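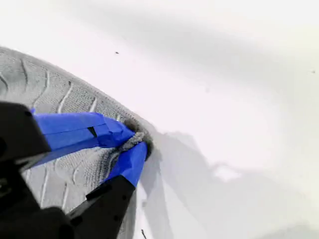 From: Amrit MacPherson
To: gripper list
Date: 8th May
Subject: Re: Morkance finger kit, worth it?

Brayden Gosselin wrote:
> Has anyone tried the Morkance kit on soft stuff? Hikside wants 118
> for the pair and I'm on the fence.

Hi Brayden! I've had mine since February and I like it, mostly. The bare fingers are too slick for cloth, so I wrapped the tips in blue masking tape (cheap, ugly, easy to swap) and now I can pinch a little tuft of gray fuzz with them. The manual is ten pages and skips calibration completely, grr. I paid 110 with shipping, so maybe haggle a bit? For 100 I'd buy a second set tomorrow.

Amrit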